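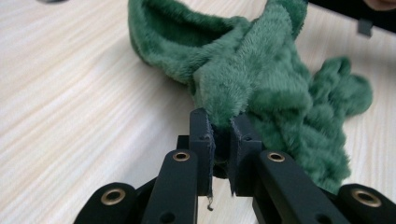 4.2 Setting Up the Ballot Scanner for a Runoff

A runoff uses a new ballot with fewer names, so the first-round ballot file must be replaced before polls open. Complete these steps at each polling place in Londlow and Stoltumberg.

1. Place the Jirkora scanner on a level surface and plug it into a wall outlet.
2. Unlock the side door and insert the card marked RUNOFF.
3. Turn the key to SETUP and enter the 8-digit precinct code.
4. Select Load Ballot. Loading takes up to 4 minutes.
5. Check the candidate names and their order against the printed sample ballot.
6. Print the zero report. Every line must read 0.
7. Turn the key to VOTE, remove it, and seal the side door.

Caution: Do not remove the card while the status light is blinking. The ballot file may be damaged.

Note: The bin holds 200 ballots. A message appears at 100 as a reminder and again when the bin is full.

Note: If a first-round ballot is fed in by mistake, the scanner returns it and does not count it. Mark it SPOILED and give the voter a runoff ballot.

If the zero report shows any other number, stop and call the county election office. Write the seal number on Form 4 before opening the door again.

For the Magalhães tabletop model, see Section 4.3.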